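Dratbridge Notes - 25 June 2025

Kit corner: first two weeks with the Kolance wrist camera

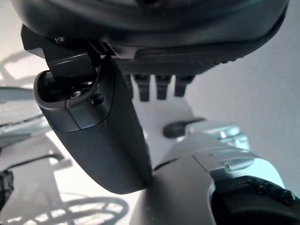

What's in the box

Camera, bracket, one cable, a bag of screws, a hex key, folded sheet of instructions in very small type. Printed ones were better in February, ask Skikix for the older PDF if you can't read the new one. They sent ours same day.

Also a spare cable clip. Keep it. We've used ours already.

Fitting it

Ching-wen Yang did the first one, start to finish in under an hour including lunch interruptions. Second person took most of an afternoon - wrong screws, the long ones go on the arm side and the short ones on the camera side and the sheet has it backwards. Skikix know. New sheet coming, no date.

Don't overtighten. Snug, then a quarter turn. If the mount shifts after that you've missed the locating pin, take it off and start over.

Route the cable along the back of the arm with slack at the last joint. Then run the joint through its full travel SLOWLY before you do anything else. We pulled a connector on day one, see above re spare clip.

What you get to see

A close, wide view with a good part of the gripper always in it. The housing takes up the whole top edge and one long dark finger comes down left of center, so plan on working with what's left. Fine for us. The fingertip is the bit you want to watch anyway and you can judge how near it is to the thing you're going for, which the overhead camera never gave us. If you need to see high up over the wrist, keep your overhead.

Bright white table tops wash out a bit. Turn the exposure down one step from default, two if you're under the strip lights at the far bench. Gray mat works even better. Things further back go soft, no focus adjustment on this model. The bigger one has it, costs more, we haven't tried it.

Shadows - yes, you'll get them, the arm and whatever else is up there between the lamp and the table. Ching-wen's software didn't mind. An older script of ours minded a lot and kept finding an edge where there was only a shadow. Fixed with a threshold change, ask for the file.

Numbers, for those who asked

We ran 1,000 short approach moves over the two weeks. Go to the part, stop just short, back off. 92 needed a person to step in, and most of those were in the first three days before the exposure got sorted. No drops to report becuase we weren't picking anything up yet, that's the next round.

Price is 552 for the kit with bracket, shipping extra. Refills of the screw bag are silly money, buy them at the hardware store.

Compared with the Hsiao unit

Some of you have the Hsiao mount from last year. Quick version: Hsiao is lighter and the picture is a little sharper, Kolance is easier to get on and off and the cable doesn't work loose. Hsiao's bracket also sits right where you want to put your hand when guiding the arm. If yours is working, no reason to switch. If you're buying new we'd go Kolance.

Gripes

Status light is on the underside, can't see it unless you crouch.
Software wants a restart every time you unplug the camera.
Lens cover has no tether, so ours is gone.
Support is email only - replies were quick and polite though, and from somebody who had clearly used the thing.

Want to borrow it?

Loan kit goes out from July, one week at a time, members first. Reply to this newsletter with your arm model and which week suits. Please say if you need the adapter plate, we only have one and it's alredy promised for the first week.

Pick-up round next issue, with small parts.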